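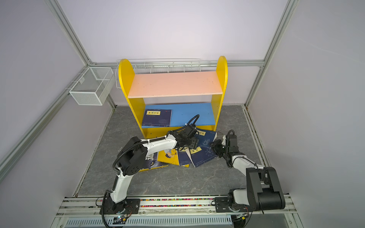

Bei einem Gebrauchtwagen mit Elektroantrieb müsse der Zustand der Batterie so selbstverständlich im Angebot stehen wie der Kilometerstand, sagte Darragh Gilmartin am Freitag bei der Vorstellung des neuen Prüfprogramms der Triseo GmbH. Wer nur das Baujahr kenne, wisse über die verbleibende Reichweite wenig.

Triseo weitet Batterieprüfung auf alle gebrauchten Elektro- und Hybridfahrzeuge aus

Einheitliches Messprotokoll an 18 Standorten – Zertifikat liegt jedem Kaufvertrag bei

Drucken | Per E-Mail versenden

Garberg. Der Fahrzeughändler Triseo prüft ab März sämtliche gebrauchten Elektrofahrzeuge und Plug-in-Hybride vor der Aufnahme in den Verkaufsbestand nach einem einheitlichen Verfahren. Bislang galt die Regelung nur für Leasingrückläufer. Künftig werden auch Inzahlungnahmen und Zukäufe von Dritten erfasst. Das Verfahren wurde gemeinsam mit dem Prüfdienstleister Dalisay entwickelt und in einer Pilotphase am Standort Garberg an 210 Fahrzeugen angewendet.

Umfang der Prüfung

Die Messung besteht aus zwei Abschnitten. Im ersten Abschnitt werden über die Diagnoseschnittstelle die Daten des Batteriemanagementsystems ausgelesen. Dazu gehören die Einzelspannungen der Zellblöcke, die Temperaturen der Module, der Isolationswiderstand des Hochvoltsystems und hinterlegte Fehlercodes. Je nach Hersteller ist zusätzlich der Anteil der Gleichstromladungen an der gesamten Lademenge abrufbar. Fehlt dieser Wert, wird das im Zertifikat vermerkt.

Im zweiten Abschnitt folgt eine kontrollierte Ladung von niedrigem Ladestand auf 100 Prozent. Die dabei aufgenommene Energiemenge wird um die Ladeverluste bereinigt und ins Verhältnis zur nutzbaren Kapazität im Neuzustand gesetzt. Das Ergebnis wird als Gesundheitszustand (State of Health, SoH) in Prozent ausgewiesen. Die Messung erfolgt bei konditionierter Batterie in der Halle, um Temperatureinflüsse zu begrenzen. Weicht der gemessene Wert deutlich von der Angabe des Batteriemanagementsystems ab, wird die Ladung wiederholt.

Bei Plug-in-Hybriden kommt eine Sichtprüfung der Ladedose, der Hochvoltleitungen und des Unterbodenschutzes hinzu. Der Verbrennungsmotor und das Getriebe werden wie bisher im Rahmen der allgemeinen Gebrauchtwagendurchsicht geprüft.

Zertifikat und Gewährleistung

Das Zertifikat enthält den SoH-Wert, die Spannungsdifferenz zwischen dem stärksten und dem schwächsten Zellblock, den Kilometerstand zum Zeitpunkt der Messung und die Fahrgestellnummer. Es wird dem Kaufvertrag beigefügt und kann vorab beim jeweiligen Standort angefordert werden. Aussagen zur künftigen Alterung der Batterie trifft das Dokument nicht. Die gesetzlichen Gewährleistungsrechte und eine noch laufende Batteriegarantie des Herstellers bleiben unberührt.

Fahrzeuge, die den intern festgelegten Mindestwert unterschreiten, gelangen nicht in den Verkauf an Privatkunden. Sie werden entweder instand gesetzt und erneut geprüft oder über den Großhandel abgegeben, auch dort unter Angabe des Messergebnisses.

»Die Messung der Ladung dauert, und sie belegt einen Hallenplatz. Ein reiner Auslesewert genügt uns aber nicht, dafür rechnen die Steuergeräte der verschiedenen Hersteller zu unterschiedlich«, erklärt Kieran Breathnach, Leiter Fahrzeugtechnik bei Triseo. Für Modelle ohne zugängliche Zellblockdaten arbeite man derzeit an einem ergänzenden Verfahren – ein Termin dafür stehe noch nicht fest.

Einführung an den Standorten

Die Prüfplätze in Garberg und Bretasside sind bereits ausgerüstet. Die übrigen Standorte folgen nacheinander. Bis zur Umrüstung werden die Fahrzeuge zur Messung an den nächstgelegenen Prüfplatz überführt, Kosten entstehen den Käufern dadurch nicht. Die beteiligten Werkstattmitarbeiter verfügen über die erforderliche Qualifikation für Arbeiten an Hochvoltsystemen und wurden von Dalisay in die Messtechnik eingewiesen.

Der Gebrauchtwagenbestand von Triseo umfasst derzeit 3312 Fahrzeuge aller Antriebsarten. In der Online-Fahrzeugsuche lässt sich der SoH-Wert künftig als Filter einstellen. Bei Bestandsfahrzeugen, deren Messung noch aussteht, erscheint der Hinweis »Batterieprüfung in Vorbereitung«. Reservierungen sind in diesen Fällen möglich, der Kaufvertrag wird erst nach Vorlage des Zertifikats geschlossen.

Private Halter, die ihr Fahrzeug in Zahlung geben möchten, erhalten das Messprotokoll ebenfalls in Kopie. Der SoH-Wert fließt in die Ankaufsbewertung ein, neben Laufleistung, Ausstattung, Wartungsnachweisen und Unfallfreiheit.

7 Mal geteilt | 2 Kommentare

Pressekontakt: Triseo GmbH, Unternehmenskommunikation, Garberg | © Triseo GmbH | Nach oben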